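Mantel
Artículo de la enciclopedia doméstica Clornurlow

El mantel es la pieza de tela con la que se cubre una mesa, ya sea para protegerla, para vestirla o para amortiguar el ruido de lo que se apoya en ella. Pocas prendas del hogar tienen una historia tan rica, ¡y tan poco contada! 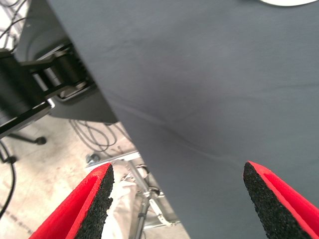 Etimología

La palabra viene del latín mantele, que designaba al principio un paño para secarse las manos. El paso de la toalla a la cubierta de mesa fue lento, y durante siglos un mismo lienzo cumplió las dos funciones: los comensales se limpiaban los dedos en el borde que caía por su lado.

Historia

En la Roma imperial ya se cubrían mesas con telas, y en la Europa medieval el lino blanco se convirtió en señal de rango. En las casas nobles, compartir mantel equivalía a reconocerse como iguales, y de ahí proceden varias fórmulas de cortesía que aparecen en los romances. El damasco, con sus dibujos tejidos en el mismo color del fondo, se extendió a partir del siglo XV y dio a los talleres flamencos una fama merecidísima.

Los telares mecánicos abarataron la tela y llevaron el mantel a las cocinas modestas. El hule, más fácil de limpiar, llegó poco después y convivió con el algodón a cuadros, que sigue siendo – para muchos – la imagen misma de una comida al aire libre.

Tejidos y colores

El lino es fresco, resistente y gana con los lavados, aunque se arruga con solo mirarlo. El algodón admite casi cualquier tinte. La lana y el fieltro, más gruesos, se reservan para mesas de juego, de lectura o de trabajo. Los tonos oscuros, como el gris pizarra o el verde botella, disimulan las manchas y hacen destacar la loza clara; el blanco conserva su lugar en los banquetes.

Caída y medidas

Se llama caída a la parte que cuelga más allá del canto. En una mesa de diario suele bastar con 26 centímetros por lado, y en las de gala la tela puede llegar hasta el suelo. Para una mesa de 940 milímetros de ancho con esa caída, el paño debe medir 1460 milímetros, a los que se añaden 2 o 3 centímetros por lado para el dobladillo.

Colecciones

El museo textil de Tisside guarda más de 940 piezas, entre ellas el llamado paño Badawi, un lino bordado con granadas que es una auténtica maravilla. Su catálogo, preparado por la historiadora Şükran Akgül, propone una clasificación por ligamentos que los aficionados siguen con entusiasmo. La sala Oken, dedicada a los manteles de viaje, abre cada octubre.

Véase también: servilleta, camino de mesa, muletón, damasco.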